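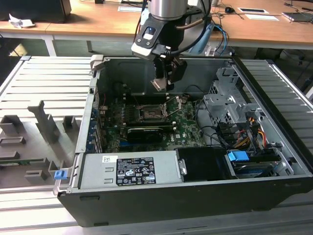
Valwood Teardown Cell Kit: rule book, clamps and cards for robot disassembly

August 7, 2023
By Celina Chmielewska

Valwood sells this kit to shops that use a robot arm to take apart desktop computers. It contains a rule book, a set of eight low clamps for slotted platforms, a laminated checklist and a pad of log sheets. It costs $886. The clamps can be bought separately, and so can the book, but the log sheets only come with the full kit.

We have used it at Trernia since February on one cell. The cell has a single arm with a two-finger gripper over a slotted aluminum platform. Towers are laid on their side with the panel off. A person removes the cooler and the processor by hand before the arm is allowed in, and the arm then works on cables, cards and drives.

The rule book

The book runs to nearly 100 pages and is built on 30 numbered rules. Each rule gets a short statement, a page or two on how to apply it, and a list of the records you should be able to show if someone asks. The language is plain. Kacper Czerwiński, who had not worked near an arm before, read it over two afternoons and had only a few questions afterward.

It is not a replacement for the robot safety standards, and the first page says so. You still need your own risk assessment. The book assumes you have one and tells you where to write down the things that change from job to job. A tower from an office and a tower from a lab may look alike from the outside and be wired very differently.

The rules on power are the best part. Rule 2 says the machine must be unplugged, the power button held down, and the unit left to stand before any cover comes off. Rule 3 says the power supply is removed whole and never opened in the cell, by the arm or by a person. Rule 4 covers coin cells on the motherboard. We were doing most of this already, but we were not writing it down, and two people on the same bench had different ideas of how long "left to stand" was. The book makes you pick a time and post it.

The rules on gripper force are also useful. The book asks for a separate force limit for each class of part: plastic latches, bare boards, cable connectors and sheet metal. It tells you to set the limit with scrap parts first and to keep the scrap. Before this we had one limit for everything. It was fine for drive bays and too high for connectors.

There is a rule that the gripper may pull a cable only by its plug. This sounds obvious. In practice the plug is often behind a loop of other wires, and an operator teaching a path will be tempted to take the wire and hope. Under the rule, if the fingers cannot reach the plug, the job goes back to a person. Our rate dropped a little in the first weeks when we followed this properly. We also stopped finding SATA plugs with the wires pulled out of them.

I was less happy with the chapter on people and the arm sharing the space. It says hands stay out of the case while the arm is enabled, which is right, but it spends only a page on teaching mode, when somebody has to stand close and look down into the chassis. Most of our near misses have been in teaching mode. Aniela Sobczak wrote two extra pages for our own copy, covering where to stand, who holds the enabling switch and how the second person calls a stop. Valwood should have had something like that in there from the start.

The book is also thin on the bench around the cell. There is one line on keeping other work away from the arm's reach and nothing on laptops, mice, loose papers or trailing cables. Those collect near any cell where somebody is also programming. We added a line to the checklist for the desk and another for cables on the floor.

The clamps

The clamps slide into the platform slots and lock with a quarter turn. They hold the bottom edge of a tower and stay low enough that the gripper housing clears them. Rule 11 asks for the case to be held on at least two sides before the arm moves, and with these clamps that takes under a minute.

They hold steel cases well. On cases with a plastic front, the pad leaves a mark if you tighten it fully. That does not matter for scrap. It does matter if the shell will be resold. Grestska makes a softer pad that fits the same clamp, and we now use those on the front end.

Two of the eight clamps came with rough threads. Valwood replaced them without argument, though it took three weeks.

The checklist and log sheets

The checklist is a single card, printed on both sides. The front is for the start of a shift and the back is for each new unit. It is short enough that people use it. The laminate has held up to being wiped down daily.

The log sheets are weaker. The boxes are small, there is no space for the model of the computer, and the column for removed parts does not separate what the arm took out from what a person took out. That difference is the main thing you want when something has been damaged. Zdzisław Bielecka redrew the sheet in a spreadsheet and we have not used the pad since.

Compared with the Rey binder

The only similar product I have tried is the Rey binder, which is cheaper and has no hardware. Rey covers more kinds of equipment, including laptops and printers, and has a better section on sorting boards and drives after removal. It is harder to read and the rules are not numbered, so you cannot write "stopped under rule 14" in a log and have the next shift know what you mean. If you only want something to put in front of an auditor, Rey will do. For daily use at the cell I prefer Valwood.

Who should buy it

A shop starting its first desktop cell should get the full kit. A shop that already has good fixtures should buy the book and the card and make its own log. If your work is mainly laptops, wait, as the clamps do not suit them and very little of the book applies.

Bożena Kalinowski checked the section on force limits before this went up.

Last updated: same day, to correct the note on which parts are sold separately.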